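2023年6月2日　放水ノズル流量試験のメモ

朝からポンプの呼び水がなかなか上がらなくて、いきなり30分つぶしました。原因は吸管の継手のパッキン。前にも同じところでやられたのに、また見落としてた(自分に呆れる)。次からは吸管をつなぐ前に必ずパッキンを指でなぞること！　Brockさんにも言っておきます。

今日のメインはKisowの可変噴霧ノズルの比較。ホースはいつもの65ミリを3本つないで、送水側の圧を少しずつ上げながらノズル元圧を読んでいきました。ストレートだと反動がきつくて、Nuanchanさんと二人で構えてやっと安定する感じ。噴霧に切り替えるとすっと軽くなるんだけど、切り替えの瞬間に手元がちょっと振られるんですよね。新人に持たせるなら、ここは先に口で説明しておいたほうがよさそう。

水槽は2,000リットルのほうを使ったけど、ストレートを続けて出すとあっという間に減ります。補水が追いつかないので、午後の分は一回ごとに間をあけました。そのぶん時間が押して、Gosselin製の古いノズルは最後の一本しか測れず。残りは次回に回します。

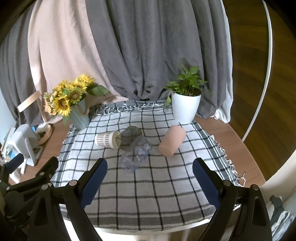
チェックの布と紙コップ

数字の話。新品のKisowを100としたときの、Gosselinの流量が92。思ったより落ちてない。分解してみたら中のストレーナーに砂がかんでいたので、掃除したらもう少し戻るかも。ただ一本だけの値だから、これで交換見送りと決めるのは早いと思ってます。Brockさんは「まだ使える派」、私は「予備に回す派」で、昼休みにだいぶ言い合いになりました(笑)。

あと圧力計。Rikbergのデジタルのほうは、ゼロ点が朝と夕方で少しずれてました。日なたに置きっぱなしにしたせいかもしれないので、次は日陰に置いてもう一回見ます。アナログのほうは針が震えて読みにくいけど、ずれはなし。

ホースは三本とも水を抜いて乾燥塔へ。真ん中の一本、金具から少し入ったあたりに擦れあり。漏れてはいないけど黄色テープを巻いておいたので、外さないでください。

次回までにやること
・Gosselinのストレーナー清掃(私)
・吸管パッキンの予備を注文、Skokportの倉庫にも在庫を聞く(Nuanchanさん)
・ノズル切り替え時の手元の揺れ、動画で撮って確認
・記録用紙に補水の開始時刻の欄を足す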